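Topic: Can a machine do the laundry yet, from floor to drum?

adhiambo_chege
I read every year that the home robot is almost here. For me the test is laundry. I mean the part before the button: take the clothes from the basket, put them in the drum, close the door. Washing itself was solved before I was born. Does anybody here believe the loading is solved too?

gunawan31
I work on this task with two arms and simple two-finger grippers. Lifting one shirt from a basket is fine. The drum is harder than people think. Cloth hangs down from the fingers, and one sleeve stays over the rubber. Then the door does not close and you must start again.
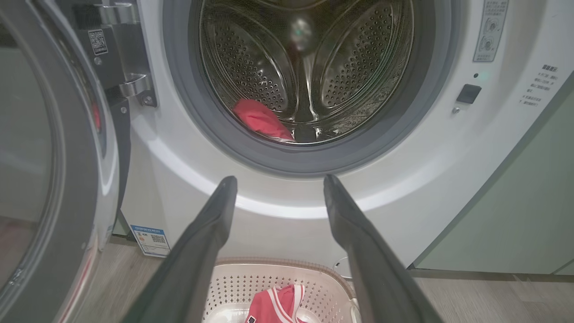
One red and one dark piece in the drum, one red jersey in the basket.

luller
I don't agree that the drum is the hard part. The opening is big and it stays in the same place. A basket is different every time. My aunt's laundry is 80 percent socks, and half of them are inside out. Show me a machine which empties that without leaving 2 behind.

gunawan31
Fair point about socks, I have no good answer. Thin things lying flat on the bottom are bad for us, the fingers close on plastic. A jersey is kind to the robot because it makes a big soft pile. But please consider also the door. When it is open, it takes the space where the arms want to go, and a basket placed under it must be reached from the sides.

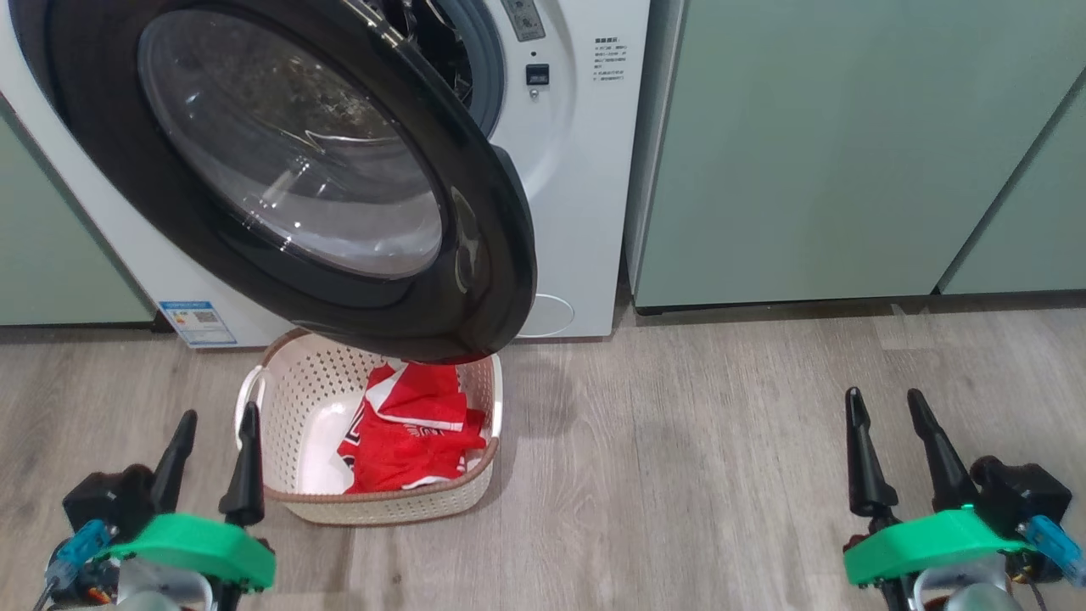
Nyokabi Makokha: I would move the basket, as any person does. If the robot needs the basket in one exact place, then I am still doing half of the chore.

luller
Exactly my opinion. And who checks the pockets?

adhiambo_chege
Pockets I can do myself in the evening. I would accept a slow machine, even five minutes for one shirt, if I can leave the house. What I don't accept is to stand next to it.

gunawan31
Then wait some years before you buy. Today I would not leave mine alone with the door.

maler_5
In our workshop we load rags by hand for the same reason. Has someone tried a top loader?

Contact | Copyright | Back to top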